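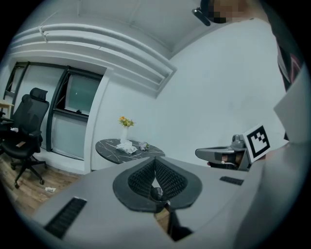

Do the two hand-held grippers have to be the same model for the paired recordings to be usable?
They should be, for now. Mixed pairs can be recorded, but the software treats both sides as having the same finger length, and every mixed recording has to be corrected by hand afterwards.

Home Projects Reports People Contact

Filed under: Progress reports, Handling and gripping

Gripper comparison, second progress report to the Skevow Fund
Prepared by Urszula Kalinowski, with test notes from Teodor Kozłowski

Where we are

The work covered by this report ran to the end of February. We said in the proposal that we would compare 2 hand-held gripper designs, the Onier and the Panicker, and recommend one for the main recording stage. The comparison is finished apart from the wear test, which started late. The recommendation is given further down.

Both designs were used in the office and not on the bench. The proposal asked for ordinary rooms, and we have kept to that.

Recordings

We planned 126 paired recordings for each design. The Onier set is complete. The Panicker set stands at 78, and we stopped there for the reason given under "Problems". All recordings have been copied to the project store and checked for missing files.

The tasks were folding a cloth, passing a soft item from one gripper to the other, picking up a paper cup, and setting a small bottle upright. Teodor recorded most of the Onier set and Urszula most of the Panicker set. We then swapped for the cloth task, because it was clear by then that the person made a difference to the result as well as the tool.

What we found

The Onier is lighter at the front and easier to hold for a long session. Its fingers bend further round a soft object, and the cloth task went better with it for both of us. It is poor at thin, flat things. A sheet of paper on a table usually had to be pushed to the edge before it could be picked up.

The Panicker grips harder and holds a bottle more firmly. It is also stiffer in the trigger, and we both had sore hands after a morning of it. When passing an item across, the person using it tended to let go too early, and the item dropped. We think this could be improved with a softer spring, but we have not tried one.

Tracking was much the same with both. The software lost the position of a gripper most often when it was turned away quickly, or when an arm came between the two. Moving more slowly helped. We have added a line on this to the recording instructions.

The Zivisham controller, which starts and stops both sides together, worked well after the update in the first week. Before the update the two recordings could begin slightly apart, and those from that week were thrown away and made again. The repeats are the ones included in the totals.

Problems

The trigger return on one of the Panicker units began to stick. Cleaning it helped for a day. The maker has offered a replacement part but could not give us a delivery date, and we did not want to go on recording with a trigger that behaved differently from the one on the other side. That is why the Panicker set is short. We believe there is enough in it to compare the designs on the cloth, passing and bottle tasks. There are too few paper cup recordings to say anything firm.

The wear test is behind. It calls for 3000 closes on one set of fingers of each type, with a check for splits at intervals. The Onier fingers are on the test now. The Panicker fingers will follow on the same rig, so the two cannot be run side by side as we had hoped.

Spending

Spending is within the agreed budget. The line for spare fingers is nearly used up, and the line for travel has not been touched. We would like to move part of the travel money across to pay for a further set of spares. A separate request has been sent and we would be glad of an answer before the next order goes in.

Recommendation

We recommend the Onier for the main recording stage. Most of the tasks planned for that stage involve cloth and other soft items, and it can be used for longer without a break. If bottles and jars are added to the task list later, the choice should be looked at again.

Next period

Finish the wear test on both finger types.
Fit the new Panicker part if it arrives, and complete the paper cup recordings.
Rewrite the instructions for new recorders, with a short practice task at the start.
Agree the final task list with the Fund.

Questions on the recordings should go to Teodor, and anything on the budget to Urszula.

3 comments Shared 5 times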